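双腕作業セルの調達計画

双腕作業セルの調達計画とは、卓上での仕分けや配膳などを行う双腕ロボット設備について、導入前に機器構成、予算および設置条件を定める文書、またはその策定手続をいう。単腕機の調達計画と比べ、エンドエフェクタと配線部材の比重が大きい。

概要
計画は通常、本体、グリッパ、制御装置、作業台、対象物の五区分で積算する。平行二指グリッパは左右で同一型式とし、予備を一組加える。対象物には樹脂製の皿やトレイ、果物など、形状と硬さの異なる品目を含める。生鮮品は消耗品費に計上し、固定資産と区別する。

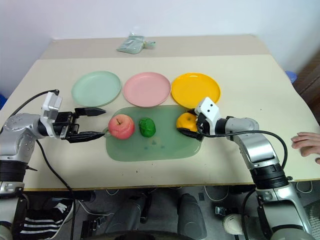 手首部に外付けされるケーブルは可動範囲に応じた余長を要し、交換部品として別に見積もる。床面の配線経路と作業者の立ち位置は、設置図の段階で確定させる。

予算配分
Wuisanの計画書では、総額の25%をグリッパと手首部品に、20%を保守費に充てた。保守点検の間隔は稼働4000時間である。Hemant Sengarは保守費を初年度から計上する方式を採り、Sarita Tripathiは二年目以降に分割する方式を提案した。両方式の差は主に会計処理にある。

発注時期
納期の長い減速機を含む場合、1月に仕様を固定し、年度内に本体を発注する例がある。Savgateの調達票は554項目からなり、作業台の高さと天板の色も指定対象とする。

関連項目
エンドエフェクタ
設備投資計画
保守契約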